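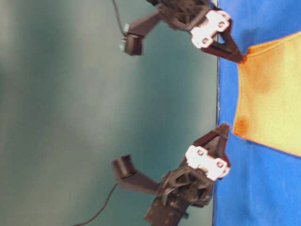

Towel folding, what went wrong (1/8)

OK so writing this down while I still remember it. Bimanual cell, two arms, blue cloth on the table, microfiber towels. Supposed to be the easy task. Sometime in the afternoon the left arm closed its gripper without being told to and Niamh Dunne's sleeve was right there. She's fine. Sleeve less fine.

2/8
We thought bad policy first. Everybody always thinks bad policy. Pulled the logs, 249 runs, and the policy never asked for a close. Command said open. Finger said no thanks.

3/8
Width reading was the weird part. Driver sat at 800 the whole time, fully open, while the finger was on its way in. So the safety check sees "open", is happy, does nothing. Not great!!
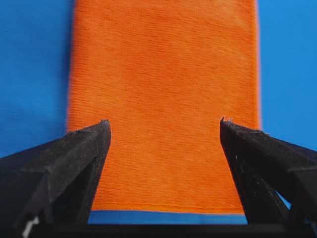

Wrist view, both fingers spread, orange towel between them.

4/8
Iker Aranda found it. Encoder cable on the left gripper rubs on the bracket at the end of travel. Signal drops, driver just holds the last good value — forever, no timeout. Then the controller chases an error that isnt there.

5/8
It only drops when the wrist tips past a certain angle, and you get that angle on the second fold and pretty much nowhere else. Which is why the bench test passed. Twice.
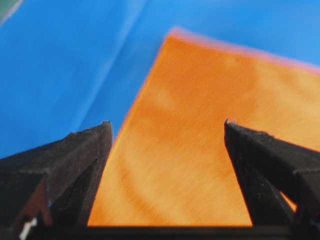 and the e-stop, ugh. It worked, but you had to reach across the table to hit it. Toward the arms. Moving it to the front edge tonight, Sorcha Hanrahan is already drilling.

6/8
Fixes so far: stale reading for more than 20 ms = torque off, both arms. Cable rerouted with some slack. Hands stay out unless power is cut, no exceptions, yes that includes me

7/8
Reran the fold at half speed after. 235 cycles, no dropouts. Want nearly twice that before I call it, so full speed stays locked until teh end of February.
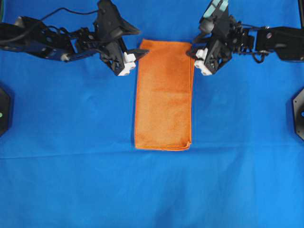 Overhead on the folded one, grippers up at the top end.

8/8
If your driver holds last value on a lost encoder, go check it today. Will post the timeout patch once Áine Phelan has reviewed it.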